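Chapter 4
Second-hand goods: what is a used thing worth?

Before you start

You will need: a pencil, a calculator, the price list at the back of the book. Read Chapter 3 first if you skipped it (fixed and variable costs). We use both words again here without stopping.

By the end of the chapter you should be able to
- say what depreciation means and work it out two ways
- explain why a seller and a buyer can look at one item and name different prices
- write a short condition note for an item on sale

4.1 The price drops on the way home

Uliana Lysenko buys a phone in February. New, boxed, 200 pounds from a shop in Dritley. She sells it after a year and gets 120. The missing 80 is depreciation. Not a fee, no one charged her for it. The phone simply fetches less than it did.

Nearly everything you buy to use does this. Bikes, coats, washing machines, school bags. Speed differs. A good bike drops quickly at first and then hardly at all for years. A phone keeps dropping, because newer ones keep coming out, and a buyer compares yours with those and not with the one you remember unwrapping.

Two things pull the price down, then. Wear: marks, tired batteries, loose hinges. And age by itself, even in a drawer. Keep them apart in your head, the exam questions mix them on purpose.

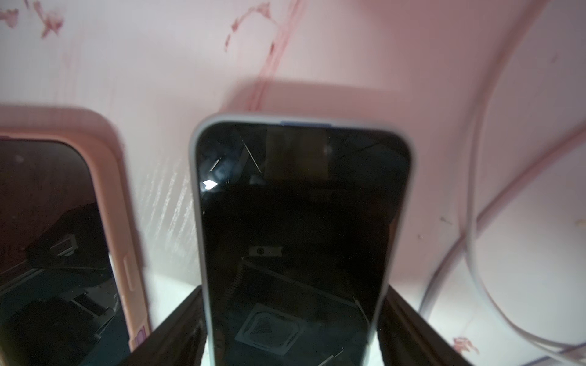 Wear can be slowed, up to a point. Age can't. A case, a cover, a dry shed for the bike: these cost money too, and the sum only makes sense if the cover costs less than the value it saves. A 12 pound cover that keeps 20 pounds on the selling price has earned its keep. Same cover on something worth 2 pounds, no.

4.2 Straight line or slice by slice

Straight line first, its the easy one. Take the price paid, take off what you expect to get at the end, divide by the years. Same loss every year. Businesses like it, tidy in the accounts.

Slice by slice (the proper name is reducing balance). Each year the item loses a set share of whatever it was worth at the start of that year. Big loss early, small loss later. Closer to what happens with cars and most electrical goods.

Try it: a Cirneck sewing machine costs 200 pounds and loses 20 per cent of its value each year. After one year, 160. After two, 128. Not 120! Most common slip in the whole chapter. The second 20 per cent comes off 160.

4.3 Two people, one price tag

Dariusz Kurek runs a stall at Carrasco market, lamps and radios mostly. He paid 12 pounds for a lamp and wants more than that back. The buyer has no idea what he paid and doesnt care. She knows what the lamp is worth to her, and what the next stall is asking.

So there are at least three figures in play: cost to the seller, value to the buyer, going rate. A sale happens when the price lands somewhere both can live with. We come back to this in 4.5 with the Sirnudel auction figures, so keep your notes.

Words to learn before 4.4: depreciation, residual value, reducing balance, going rate, condition note. Write each one in a sentence of your own. Copying the glosary does not count.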